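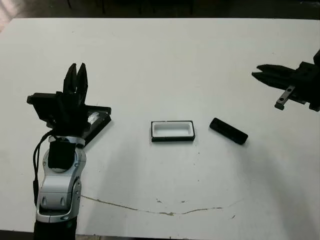
July, evening. Spent most of today on the room for the sorting afternoon, and my back knows about it. Adaeze Olatunji wants it ready before the Sârbu parcels come, so I started with the lights, two of which had gone, and then did the windowsills. The big white table is staying where it is. The far side of it is still very dim and I couldn't get the light to reach that end - it goes nearly black past the edge of the tabletop. I shall ask about a standard lamp. The white top shows every mark, but it is a good surface for small things, as you can find what you drop.

Had soup at one. Stamatia Zacharopoulos rang while I was eating to say the Gelitz order was wrong again. We asked for 245 labels and they have sent the plain ones with no gum on the back. She will send them back herself. I said I would pay the postage and she said not to be silly, so I have put the money in an envelope for her anyway.

In the afternoon I tried to work out how we will lay things out. Adaeze would like the buttons and buckles at one end and the paper things at the other, with a gap between so they don't get mixed. I think the paper should go nearest the door, but she is worried about the draught. We left it. Small boxes without lids are best for the buttons, I am sure of that much. Last year we used deep tins and people had to tip everything out to see the bottom, and then it all went back in the wrong one.

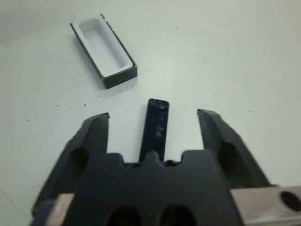 The other thing about the tins was the noise. Stamatia had a headache by three o'clock and went home early, and I can't say I blame her. With boxes we should manage up to 2 people on a side without anyone reaching over anyone else. I wrote this down on the back of the Redow catalogue so that I don't have to think it through again.

Still to do: string, pencils, something to cover the chairs. Ring Adaeze about the lamp. The key sticks and wants oil.

Home by six. Too tired to cook so had eggs. Rain since supper.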